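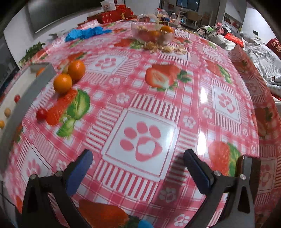

11 de octubre de 2019 · Por la redacción de Mindier

Inicio Cocina Limpieza Orden Contacto

Un mantel plastificado que dure

En mi casa siempre hubo hule en la mesa, y cuando me independicé juré que yo no, que lo mío sería el lino. Me duró el propósito hasta la primera fuente de mandarinas (y el primer café volcado, para qué nos vamos a engañar). Ahora soy una conversa, y cuanto más alegre el estampado, mejor: fresas, huellas de gatito rosas, rayas y cuadros, todo junto si hace falta. Un dibujo así de movido disimula las miguitas entre comida y comida, aunque también disimula las gotas de zumo, y a esas hay que ir a buscarlas con el trapo.

Para el día a día uso 300 ml de agua templada con una cucharadita de jabón de fregar, un paño bien escurrido y luego otro seco. Nada de estropajo, por favor, ni del lado blandito, que el brillo se va y ya no vuelve. El zumo de cítricos conviene pasarlo enseguida, y lo mismo con las cerezas y el tomate.

Si el mantel llega de la tienda doblado y hace bultos, no se os ocurra acercarle la plancha. Extendedlo boca abajo una tarde entera en una habitación caldeada y después enrolladlo en un tubo de cartón. El mío lo compré en el mercadillo de Zunuvbridge, venía con unos pliegues tremendos, y con el tubo se fue quedando mansito. Al comprar pedid que caiga bastante por los lados; yo lo corté corto una vez y todavía me acuerdo.

La fruta pequeña, a la vista

Con las mandarinas, los tomatitos cherry y esas frutas redondas que ruedan en cuanto te descuidas, lo que mejor me funciona es una bandeja con paredes. Si es curva, como un arco, deja sitio libre en el centro de la mesa para los platos, y los tomates no acaban en el suelo. El bol de cristal lo reservo para lo que se va a comer ese mismo día. Y las mondas de mandarina, a un platito aparte, que sobre el plástico se quedan pegadas en cuanto se secan.

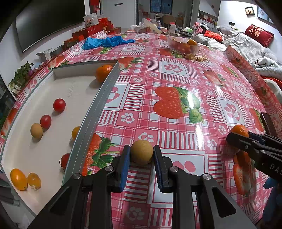 Y cuando toca guardarlo

En noviembre cambio de mantel. Lavo el de fresas por las dos caras, lo dejo secar del todo y lo enrollo con el dibujo hacia dentro y una hoja de papel de seda en medio. De pie en el armario, nunca debajo de las mantas.

Artículos recientes
Cómo quitar el olor a cebolla de la tabla
50 ideas para aprovechar tarros de cristal
Guantes desechables: cuándo usarlos en la cocina
Mermelada de mandarina al estilo Yaman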